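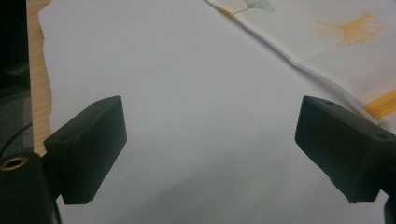 White sheet paper laid flat over a light wooden tabletop. The left border of the sheet is uneven.

Paper is the cheapest work surface a small shop can buy, and most shops buy the wrong one. The bench team at Hadden, a repair and assembly room with 27 stations, changed its covering in March and has kept notes on it.

The earlier covering was a coated sheet from Orance. It shed liquid well but slid on wood, and small screws rolled across it. The replacement is an uncoated white stock from Villora, sold on a 500-foot roll. Screws stay closer to where they are set down, and a pencil line takes on the first pass.

Tearing by hand leaves a wavy border. For general bench work this has no effect. For layout, where the border serves as a reference, the shop cuts against a steel rule.

Color matters more than weight. Under even indoor light a white sheet can read as slightly gray, and soft shadows fall across it, but dark parts still stand out well. Specks in the stock are harmless unless the part being sorted is about the same size.

Sheets are taped at two corners and replaced at the end of a shift. A roll lasts one station around 88 shifts.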